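Keeping unit 007 in shape

I've put this off since November, mostly because upkeep is dull to write about. But 007 has now gone 2,202 grasps since its last full strip-down, and I wanted my notes somewhere I can find them again.

For anyone new to the blog, 007 is one of the hand-held grippers I look after for Stakik. The person holds it, closes the two yellow fingers on something, and the unit logs what it sees and how far the fingers have moved. The logs go into Trakex, the software we use for lining up the recordings. Most of the work is with cloth, and cloth is where small faults in the tool show up first.

Before a session I do the same checks in the same order. Power on, wait for the log to start, open and close the fingers five times with nothing between them. The opening in the log should come back to the same number each time. If it drifts, I stop there and look at the finger mounts before doing anything else. Then I wipe the two round windows on the front with a dry lens cloth. No spray. I used spray once on another unit and it crept in under the ring.

After that comes one slow pick on a real piece of fabric, held up for a moment and put down again. I watch the log for that pick and skip the rest.
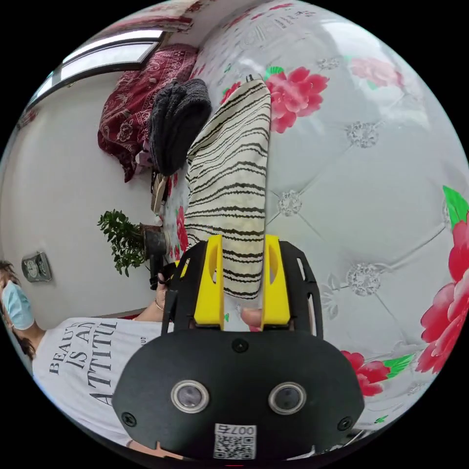 The fault I was chasing this time was a small one. Thick fabric was fine. On a single thin layer the log said the fingers were closed when there was still a little play between the tips. You could pull the edge out with almost no effort.

I suspected the spring, so I changed the spring, and it made no difference. Then I suspected wear on the right finger and swapped the pair for spares. Still no difference, and I had used up an afternoon. The cause was the plate the fingers sit on. One of its fasteners had backed out, less than a quarter turn, and the plate was rocking slightly every time the grip came under load. With a thick fold you never notice. With one layer the tips open up at the far end while the base reads as shut.

The fix took a few minutes. Take both fingers off, clean the seat, put the plate down flat, bring the fasteners up evenly, a little on each side and then back again. I put a small dot of thread locker on them this time -- the removable kind, because I'll be back in there. Then the fingers go on, left one first, and I check that the tips meet along their whole width by closing them on a strip of paper and tugging it at three places.

Once the mechanical side is right the zero has to be set again. Trakex stores it per unit, so the number on the label has to match the number on the screen. I have set 007's zero on the wrong unit before. It costs you a whole morning of recordings, and you don't find out until you look at the plots. 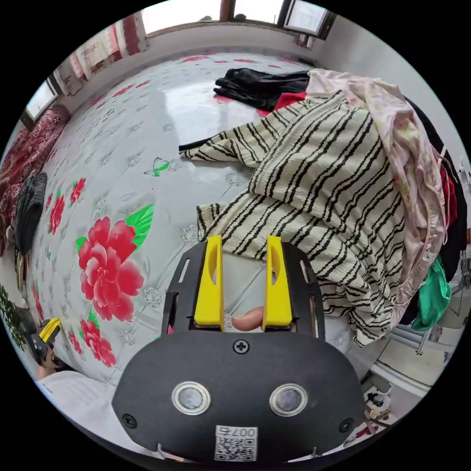
One reader wrote under my last post that their team in Navarrete never touches the zero between strip-downs, and asked if I was overdoing it. They set it once, seal the mount with paint, and run until something looks off in the data. Their units mostly handle boxes, though, and a box doesn't care about the last half millimeter. I still reset mine after any work on the fingers. I did like the paint idea and have copied it. A line across the fastener head and the plate shows you at a glance if it has moved.

With the zero done I ran a proper test, all of it on soft goods. I logged 146 picks and went through them that evening. I was looking for any pick where the fingers read closed and the cloth slipped out anyway.

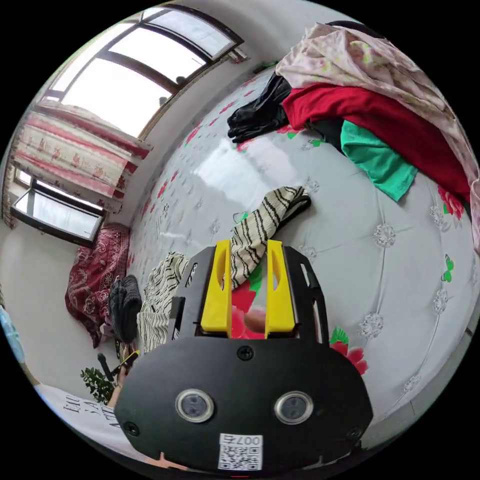

Unit 007 again, with the striped knit just beyond the fingers.

Before the repair I had 23 of those slips in a run of the same length. After it I had a couple, and both were my own fault for closing too early on an edge. Good enough for me. I've marked the unit as back in service.

A few other things, mainly for my own reference:

Lint collects at the base of the fingers. Use a soft brush, and brush outward.

The label on the front needs to stay readable. If the code won't scan, replace the label before the session and note it in the log.

The Potis cases hold the units tightly enough to push the fingers sideways if you pack them closed. Pack them open a little.

Keep the old fingers in a bag with the unit number on it. The pair I took off turned out to have nothing wrong with them and they're now the spares.

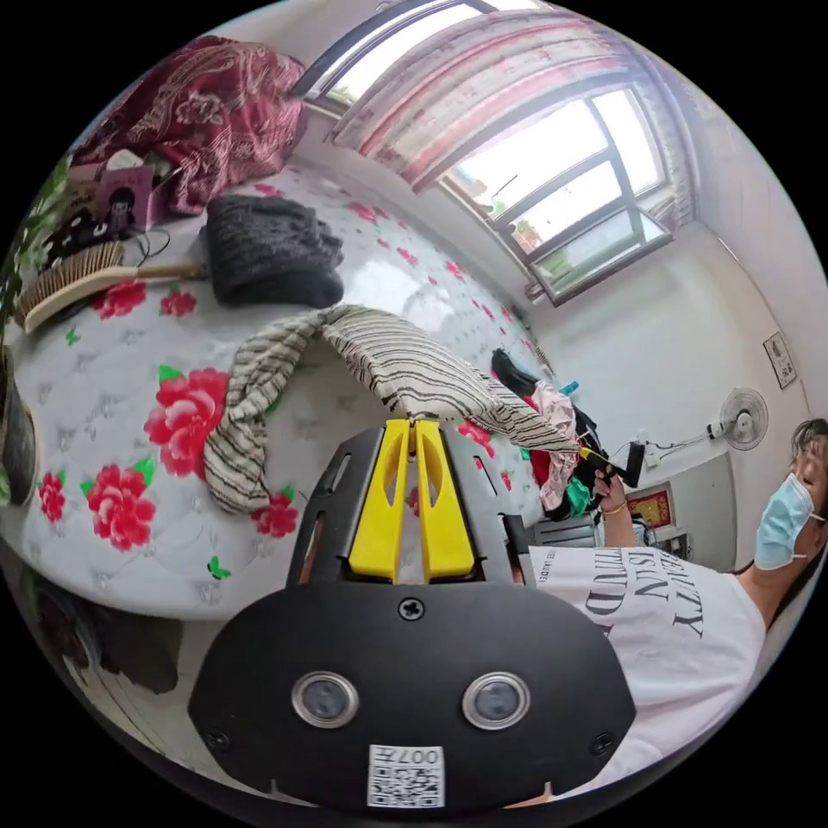
Both fingertips against the striped cloth, and a second yellow-and-black tool reaching in from the right.

Next on the bench is 009, which has a sticky trigger. I haven't opened it yet. If it's the return spring I have two left in the drawer, and I need to order more either way.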